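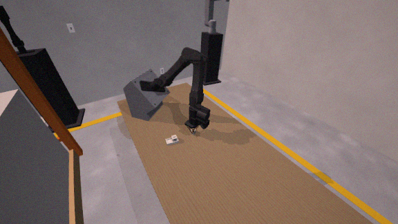 dustpan_hal
Trying to get to 1660 sim demos for the Eltix pick task and the policy keeps going for the wrong thing. 195 teleop episodes so far, trained on those last night as a sanity check. It drives down fine then drifts. My guess is the starts are too alike, every episode begins with the box alone in the middle of that tan mat and the fingers hanging just up and right of it. So it learns "go there", box or no box. Anyone randomize start pose by hand or do you script it?

mothball7
Script it. Always. 30 start poses, sample from those, done.

dustpan_hal
Tried, the Sầm exporter drops the pose seed. Anyway heres one with the cube added

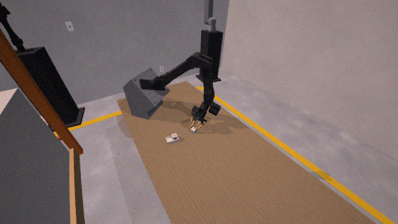 Cube between and just under the fingers, box still on the mat

kettlewire
205 good episodes beat a thousand sloppy ones imo. How many of yours have pauses in them? My Flusutden set was full of me thinking with my hand on the stick. Trimmed those and the drift mostly went away.

mothball7
Disagree, trimming pauses hid the problem for us. Looked great on the plots, then it slammed into the mat on anything new. Keep the pauses, vary the starts.

kettlewire
"slammed into the mat" sounds like a gains issue not a data issue

mothball7
It was the same gains before and after.

dustpan_hal
ok both of you. Will split it, half trimmed half raw, and compare. Also doing the table version in Zekeck, shadows are differnt there so maybe that helps too
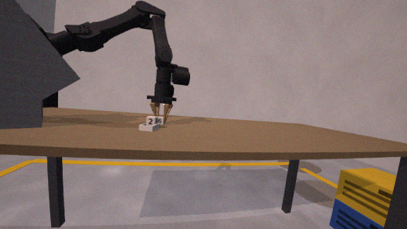 Table task, blocks 2 and 6 behind the white tray piece

kettlewire
Put the numbers in the task text for that one or it'll grab whichever is closer

dustpan_hal
yep adding tonight. will post the split results in August if the queue ever moves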